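Ticket: artist page shows wrong net worth
Site: Cultareo, rappers section
Opened Sat 26 April

Lebrun's page says $40 million. The intro says $10 million. He has not had that good a week.

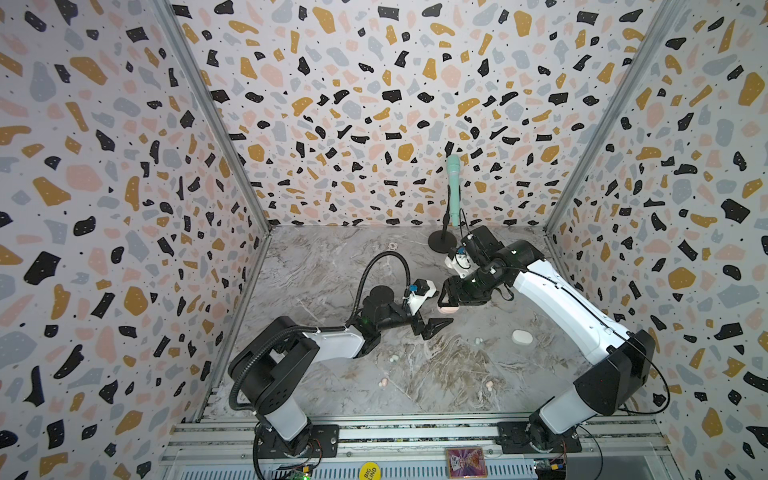 The figure comes from the Inix feed, which last synced in January. Cleared the cache, no change. Someone asked for a new page background too, and black and mustard flakes on off-white would at least distract from the math.

Re-ran the import. Now he has 6 albums – he made 2.
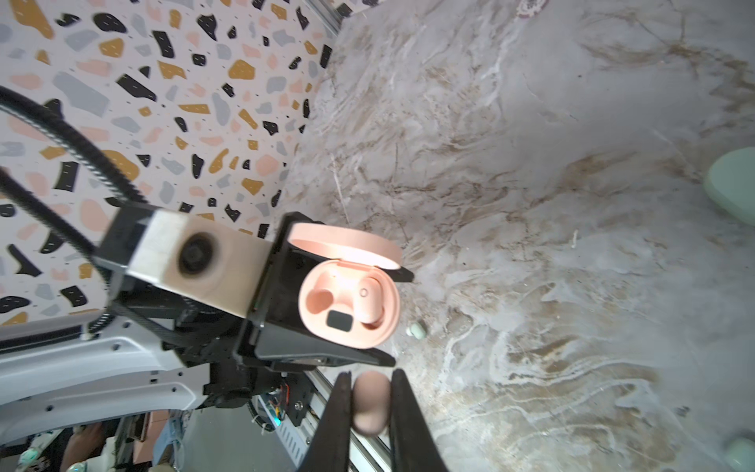
Vol. 2, No. 6

Album count traced to Prorner, which lists each single as an album. Filter added.
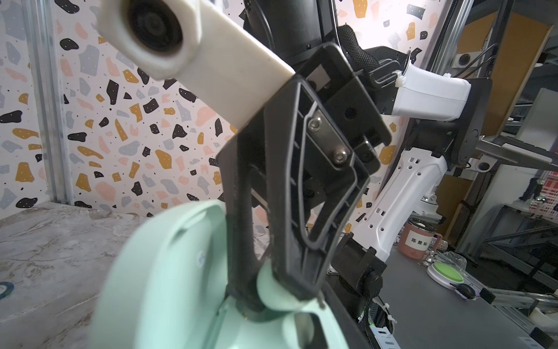

Step 2: net worth field

Locked by hand at $10 million. Page and intro agree. 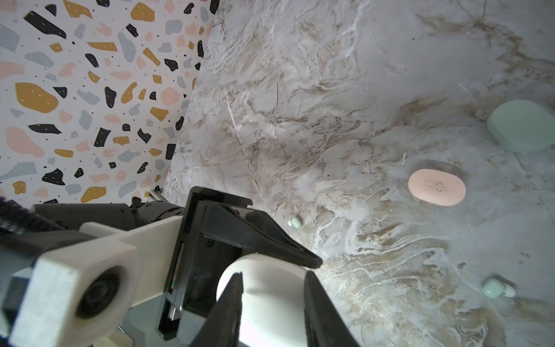
Marble-patterned tabletop, terrazzo-patterned backdrop

Status: closed, pending the next sync.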